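Kikum gripper kit: a season with the Nitdale robotics club

Posted 2026-09-11

So our club finally retired the old claw. You know the one if you've ever been to a Nitdale open night — it dropped everything, loudly. In its place we bought the Kikum two-finger kit, and I've now spent enough evenings with it to have opinions!

First, the price. It came to 361 dollars with shipping, and that gets you the fingers, the brackets, a servo, a wrist camera mount and a bag of screws (keep the bag, you'll want the spares). We looked at the Gresent one too, which has nicer documentation, but it wouldn't fit our arm without an adapter plate and we're all a bit tired of adapter plates.

Putting it together took 65 minutes with three students and me mostly holding the flashlight. The steps are fine until you hit the page about finger alignment, where the drawing is mirrored compared to the part in your hand. We did it wrong, took it off, did it wrong again in a new way, and then Erzsébet Kocsis, who teaches the younger group, turned the page upside down and it all made sense. Kikum, please fix your drawing.

Once it's on, though, I really like it. The fingers close evenly, the servo is quiet enough to talk over, and the slanted faces give the kids something easy to line up by eye. Boxes and blocks were no trouble at all. Round things are where you earn your points, and the pick-up challenge in October is full of round things, so we've moved on to bottles lying on their sides. My group (ages 14 and up) has to choose where to grab and at what angle before anybody touches the controls, and the arguments get pretty heated.
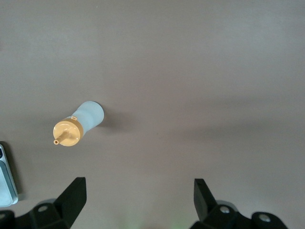 Wrist view from bottle practice, with the yellow nozzle pointing down and to the left.

Gripes? The finger pads are slick, so we stuck on strips of Feng grip tape and that helped a lot. The servo cable is also too short for a full wrist turn, and the extension costs extra, which annoyed me more than it should have. And the sample code assumes a newer controller than ours. One of the students patched it over a weekend, but a beginner club might get stuck there.

Would I buy it again? Yes, for a club that already has an arm and one person who doesn't mind poking at code. If you're starting from nothing I'd borrow one first. I'm giving it four out of five, and I'll add a note once we've tried the softer fingers they sell separately.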